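Malus Block Sorting Notes
README, version 2

What this is

Malus is a small collection of notes, layouts and task sheets for sorting plain colored blocks in metal bins. It started as the paper handouts for the Pillomau bench and was typed up by Luana Cordeiro in December. The current text is dated January 1, 2011. Earlier printed sheets can be thrown away.

Contents

tasks.txt -- the task sheets, 30 in all, one per paragraph
layouts.txt -- starting layouts, with a short name for each
names.txt -- the words we use for block colors and parts of the bin
changes.txt -- what was edited and by whom

All files are plain text. Lines are wrapped at 77 characters except in layouts.txt, where wrapping would break the columns.

Setup

Two gray metal bins go on the wooden table, one behind the other. The front bin holds the blocks at the start of a task. The rear bin is the target unless the sheet says otherwise. Leave the bins close together; Rok Stan tried them side by side and the sheets had to be rewritten, so that version was dropped.

The basic layout is called "scatter six". It uses orange and green blocks, three of each color, dropped into the front bin and left as they land. They do not need to be spread evenly. A layout with one side of the floor bare is fine and should be written down as it is.

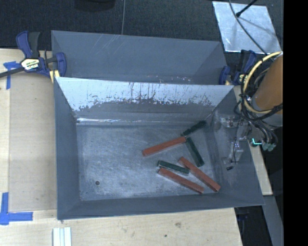

Orange blocks are the long ones and green blocks are the shorter ones. Older sheets call the orange blocks "red". Both words mean the same block, and names.txt lists them together. Please use "orange" in anything new.

Directions are always given from the front edge of the table. "Left wall" means the wall on your left when you stand there, and "rear" is the side toward the second bin.

Known problems

The bin floors are scratched and scuffed. Do not use marks on the metal as reference points in a layout, as new ones keep showing up. Give positions by wall or corner.

Blocks that touch end to end are hard to describe in one line. Liliana Villa suggested writing the pair first and the single blocks after it. Sheets from number 12 on do this. The first 11 have not been changed yet.

A task may take up to 60 seconds by hand. If it takes longer, note it in changes.txt and go on.

Use and contact

Copy and change the sheets as you like. Corrections go to Aldo Fiore, who keeps the master copy.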